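To: hakolano-list
Date: 4/26/19
Subject: Re: cloth set, is 100 enough?

> We now have 102 recordings of the cloth task and 94 survive the
> clean-up. I'd say we stop at that and start training on Monday.
> The Stovden people got by with 100.

I'm not convinced. Stovden's cloth was small and starched, and they never showed us what happened with a different one. Our 94 are nearly all the same orange cloth on the same white table. A model could do well on those and know very little about cloth.

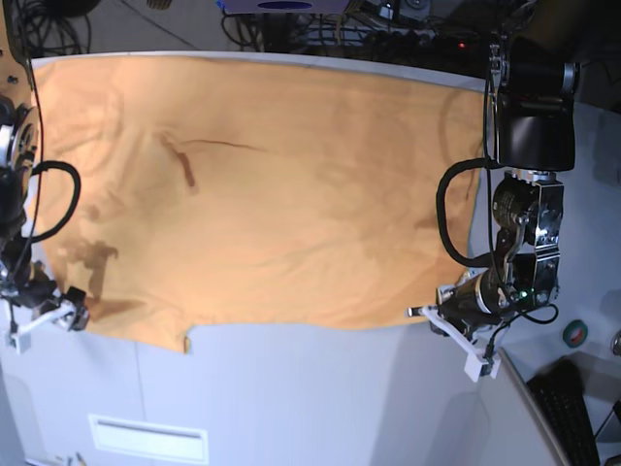
Orange cloth on the table, both grippers down by its lower corners.

Look at the creases and the dark patches. How many of the 94 begin with it lying nearly flat like this? If most do, we are teaching the arms one easy start. I asked the same thing in December and got a percentage with no list behind it.

I'd also like to see the 8 that were thrown out. If they went because the fold was untidy, fine. If they went because the cloth started in a heap, I want them back.

Before anyone books time on the Brilla machine, could we have 2 more cloths, in other colours, and a plain count of starting positions? I'll hold off on the Azevedo report until then.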